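Hospitality Ops, week 12 - front desk and room inventory

Read Nowakowski ch. 2 before Tuesday. Check-in flow: greet, confirm dates, ID, deposit, key. Late arrivals go on the night sheet, not the main one (Holness case, p. 336).

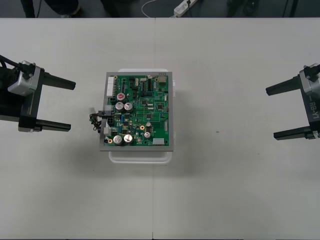
Overbooking - know the walk policy. Hotel pays first night elswhere plus the taxi. Airport shuttle guests get priority, see Avel handout. Groups: rooming list due 14 days out.

Questions to Ehsan Zamani, room 12.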